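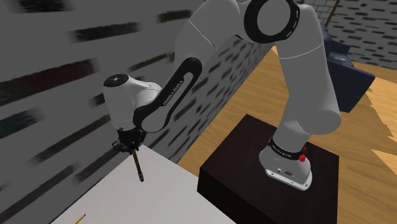 Adcombe Oral History and Songbook Project
Progress report to the Oler Fund
2 Jul 2013

Dear Horácio,

Thank you for your patience with this one. I know the report was meant to reach you in the spring, and you were kind about it when I telephoned, but I would still like to say sorry in writing. The short version is that the recording is nearly done, the songbook is behind, and we have money left in the printing line which I would like to talk to you about. The long version follows, and as you know me by now you will not be surprised that it is long.

Where we had got to last time

When I last wrote we had a list of people who were willing to be recorded, a borrowed back room at the Sademside library, and a great deal of confidence. The plan was to collect the work songs, chapel songs and plain silly songs that people in Adcombe and Sademside remember from the years when the cannery was open, along with whatever they wanted to tell us about where they learned them. Out of that we promised you two things: a set of recordings that anybody can come in and listen to, and a printed songbook with words and tunes for the schools and the choirs. Both promises still stand.

The recordings

This is the part I am happiest about. The sessions have been a joy, and I say that having sat through every one of them, including the very long one about the brass band and who did or did not return the euphonium. People are generous with their memories once they have a cup of tea and have stopped worrying about the microphone. We learned early on to leave the machine running while coats were being put back on, as a good many of the best verses came out by the door.

We changed the way we work after the first month. I had drawn up a list of questions, quite a proud list, starting with date and place of birth and going on for two pages. It made people sit up straight and answer as though they were at the doctor's. Ehsan Yousafzai suggested, very politely, that I put it in a drawer. Now we ask what was sung in the house on a washday, or on the walk to work, and go where that leads. We fill in the names and dates at the end. It makes more work for whoever writes up the notes, but the recordings are far better to listen to.

Ehsan has also taken on the indexing. Every recording now has a sheet giving the first line of each song, any other title it goes by, who the singer learned it from, and the time at which it starts. First lines have been the right choice, I think. Hardly anyone here knows these songs by a title, and the same tune will be "the one about the herring boat" in one street and "Mother's one" in the next.

There is some unevenness I should own up to. We have a wealth of material from the women who worked on the packing floor and very little from the yard and the boats. Partly that is a matter of who comes to the library in the daytime. We have started going out to people at home in the evenings, and the first visits have gone well, although the sound in a kitchen with a refrigerator in it is never going to be as clean as we would like. Ehsan asks now whether it can be switched off for an hour. One gentleman agreed and then spent the whole session fretting over a pork pie.

The Mägi notebooks

You will remember from my first letter that we hoped to find some written source to set beside the recordings. In the winter the Mägi family lent us the notebooks their grandmother kept when she was playing the harmonium at the Sademside chapel. There are 9 of them. They hold hymn numbers, collections, remarks on the weather, and, in among all that, the words of songs she heard and liked, with the tunes written out in her own kind of shorthand above the lines.

It took us a good while to read the shorthand. It is related to tonic sol-fa, but she had her own marks for a held note and for going down when you would expect to go up, and she changed her mind about them partway through. What broke it open was a recording. One of our singers gave us a lullaby that is in the third notebook almost word for word, and once we could lay the sung tune beside the written one the marks began to make sense. I sat at the piano at home that evening and played through everything in the book, badly, until my husband came and asked if I was planning to eat.

The family are happy for the pages to be copied and for the songs to be used, with her name given. They would like the notebooks themselves back by the end of the summer. The copying is finished, so that will be no trouble. I have their letter of permission on file and will send you a copy if you would like one.

The songbook

Now to the part that is late. We told you the songbook would be with the printer by this point and it is not. The words are typed and have been checked against the recordings twice. The tunes are where we have come unstuck.

The difficulty is that people do not sing the same song the same way. I had supposed, rather innocently, that we would pick the best version of each and print it. But when you have sat in a woman's front room and heard her sing it as her aunt did, with that odd little drop at the end of the second line, it feels very wrong to print the neighbor's version and call it the song. We tried printing two or three versions one after another and the book became enormous and rather dreary to look at. What we have settled on is one tune in full for each song, named for the singer it came from, with the other endings and turns given in small notes underneath. The teachers who looked at the sample pages could follow it. The choir leader at Adcombe said she would ignore the small notes but was glad they were there, and I thought that was fair.

Setting the music this way is slow work, and it has been done by one person in the evenings. I expect all the pages to be finished in the autumn.

I would also like to mention the question of the rude verses. There are a number of them, mostly from the packing floor, and they are very funny. They are on the recordings in full and anybody may come and hear them. For the schools we have left them out of the book, and where a song loses its sense without them we have left the song out as well. Two of our singers were disappointed in me over this. I have promised that if there is ever a second volume it will be for grown-ups.

The schools

We had not planned to begin in the schools until there was a book to put in their hands, but the head at Sademside primary asked if we might come in anyway, and I am very glad she did. We have been teaching the songs by ear, which is after all how everyone on our recordings learned them. The children pick them up at a frightening speed. The skipping songs went around the playground before we had finished teaching them, and by the following visit they had new words, one set of which concerned the school dinners. Ehsan recorded those too. I think they belong in the collection as much as anything else does, and they have their own index sheet.

One thing I would do differently is bring the singers in sooner. I led the first visits myself, and it was all perfectly pleasant, but when one of our older singers came along and told the class that she had learned this one under the table in the packing shed, waiting for her mother's shift to end, you could have heard a pin drop. The questions afterward went on past the bell. We now never go in without one of them if it can be helped. It does mean paying for more taxis, and that line is a little over as a result.

Money

The full accounts are attached on a separate sheet. In general we have spent less than we expected on equipment, thanks to the loan of the recorder, and more on travel. The printing line has not been touched.

We had budgeted for 200 copies of the songbook. With both schools and the choirs asking for sets I am no longer sure that will be enough, and the printer's price for each copy comes down nicely if we order more at the start. I would like your view on moving what is left in the equipment line across to printing. It would not mean asking you for anything further. If the fund would prefer us to keep to the lines as agreed, we can manage with what we have and ask the schools to share.

What comes next

For the rest of the summer we will carry on with the home visits, and I would dearly like to get some of the boat families before the season takes them off again. The notebooks will go back to the Mägis. The listening copies of the recordings are being made up for the library now, and the librarian has found us a shelf and a chair by the window, with headphones to follow. I had thought we would do an opening of some kind, but several of the singers have said they would sooner just have a sing, so we will probably do that, in the chapel hall, with sandwiches.

You would be very welcome at it, Horácio, and so would anyone else from the fund who can stand the harmonium. It has been repaired since your last visit, up to a point. I will write as soon as there is a date, and in the meantime if you could let me know about the printing line I can give the printer an answer before he goes on his vacation.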